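October 3, 2022

Second call with the Bultwood people this morning and I am no closer to knowing what I'm paying for. Benedicta says I should write it all down while it's fresh, so I am writing it down.

The short version, for when I've forgotten: in June I signed up with Bultwood to do my bookkeeping and the quarterly sales tax filing. The man on the phone was Cristian Villanueva, very smooth, and he told me the monthly fee covered "everything a shop your size would need." I asked him twice if that meant the state filing too. He said yes both times. I remember because I had the pen in my hand and wrote YES on the back of the gas bill, and I still have the gas bill.

Now there's a charge on my card for $800, labeled "compliance catch-up." I asked what was being caught up. The woman who answered today (no name given, I asked) said my books were behind when they took them over. Behind what? I sent them the whole box in the first week. Korletey kept those books for 18 years before she retired and I never had so much as a late notice from the state. If something was behind, it got behind after it left my house.

She said she'd "escalate." I've heard that word from the phone company and from the people who did the gutters. I asked for an itemized bill and she said the system doesn't produce one for that type of service. An accounting firm that can't add up its own bill. I said so, and there was a long quiet on the line.

Looked up their reviews again tonight. More than 70 of them and nearly all glowing, and when I read them one after another they start to sound like cousins. "Prompt and professional." "Took the stress out of tax time." Not one mentions what was filed or what it cost. The three bad ones are long and boring and full of dates, so I believe those. One fellow had the same catch-up charge I did, only his was called an onboarding adjustment. I should have read from the bottom up in the first place.

Benedicta thinks I ought to move everything over to Clodusen, where her brother-in-law does his returns. Maybe. Their website promises a "dedicated expert" and the first 50 transactions free each month, and I'd like to know what number 51 costs before I get excited. I wrote and asked them. The answer came back in under a minute, thanked me for my interest, and didn't say.
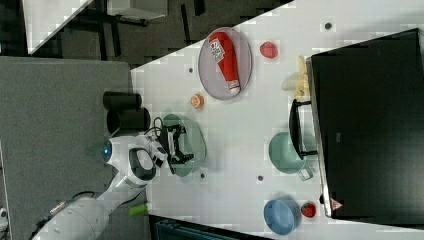 Called the card company after supper to dispute the charge. Forty minutes of music, then a decent young man who took the details and told me to send in the contract. I got the contract out. Page four does say "additional services may be billed at prevailing rates," in type I needed the good lamp for. It doesn't say what the services are or who decides I want them. I don't think that line is worth as much as they hope, but I've been wrong about small print before.

Irka called while I was at it and said just pay it, Dad, it's deductible. Deductible according to who? Bultwood?

To do tomorrow: copy the gas bill, both sides. Ask for the box back, in writing, certified mail. Find out from the state whether the last quarter was filed at all – I have only their word for it.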